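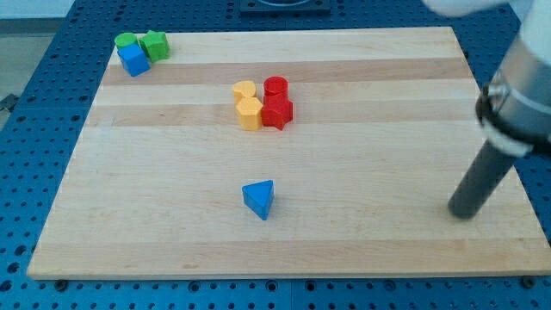

Groltdale toy library, progress to end of July

Loans up again, 486 this quarter. 142 families on the books now. Wooden blocks and shape sets still go out fastest, puzzles slow.

Spending: on track except shelving, came in over. Moved the diffrence from printing, hope that's ok. Receipts to follow.

Filtenen branch opened late (lease stuff). Open two mornings a week now, 20 families signed up. Needs a better sign.

Not done yet: the late returns policy, Spanish leaflet. Both by fall.

Still waiting on 7 replacement bins from Jukier. Will chase agian. Second payment request coming seperately.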